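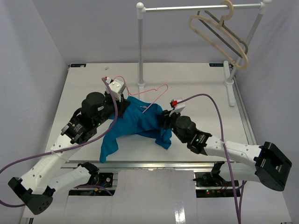
*A teal-blue garment, a pink hanger and two robot arms.*

## Hi, we're Kondano

I'm Octavio Escobar, and I started Kondano with my friend Fermín Yáñez after we'd both messed up our crypto taxes (badly!) two years running. We keep the books for people who trade coins on the side – wallets, swaps, staking rewards, all of it.

We look after some 200 clients now, mostly folks with fewer than 20 wallets each, though one has a lot more and we love her anyway. February is our crazy month, so write early if you can. Fermín answers email until 6 p.m.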